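Comparing two grippers on a bin-to-bin pick test

Start with the clamps. Both bins have to stay where the arm thinks they are, so clamp them together at each end of the shared rim and push on them by hand before you power up. If they shift, tighten and push again.

Load the front bin with a mix of shapes. Include at least one clear item and one bottle - those two separate a good gripper from a lucky one. Leave space between items for the first set of runs.
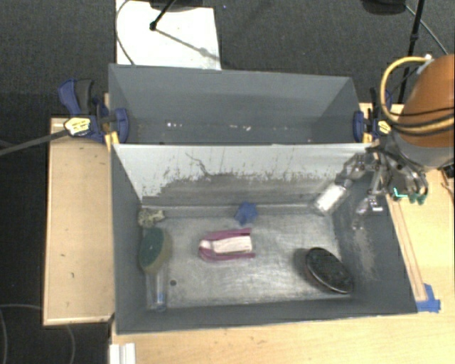
Shona Rakena
Test technician, Tosusmont

Mount the first gripper and set the closing force to the low value in your controller. Run 96 picks, front bin to rear bin, and reload by hand whenever the front bin is down to its last item. Log each pick as held, slipped or missed. Don't fix the item positions between picks.

Watch the side walls. A linkage finger needs room to open, and an item close to a wall may have to be taken at a tilt. If a finger touches the wall, stop, raise the approach height and start that pick over.

Swap grippers, redo the tool offset and repeat with the same items. Keep the wait after closing at 1000 ms for both. I used 2000 ms on the first gripper in July and had to throw the log out.

Compare slips first, then misses. Misses are often the camera's fault - check the clear item before you blame the fingers.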